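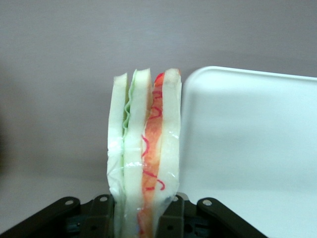

Foam sandwich in the two-finger gripper, wrist camera view.

Helpers wanted: home-built robot arm, Estgate shared workshop

We are two members of the Estgate workshop building a tabletop robot arm that packs a lunch. Xinyi Fan does the mechanical side and Shuzhen Zou writes the software. We are looking for three people to join us through December.

What you would do

Drive the arm by hand controller while it records. Each session is 60 minutes and covers picking up toy food, some of it in plastic wrap, and setting it down on a tray. We have 364 usable recordings and want 1,000. You would also label failed grasps and help replace finger pads when they wear down.

What you need

Steady hands and some patience. No programming is required. If you can solder or run a 3D printer, tell us, as the wiring on the second arm still has to be done. You must be 18 or older and complete the workshop safety talk before your first session.

Hours and pay

Evenings, 6:30 to 9:00, two sessions per visit with a break. We pay $300 for a set of ten visits. Parking is free behind the building after 6:00.

To apply

Leave a note in the Jestetora project box at the front desk with your name, a phone number and the evenings you can come. Shuzhen will call you back to set up a trial session.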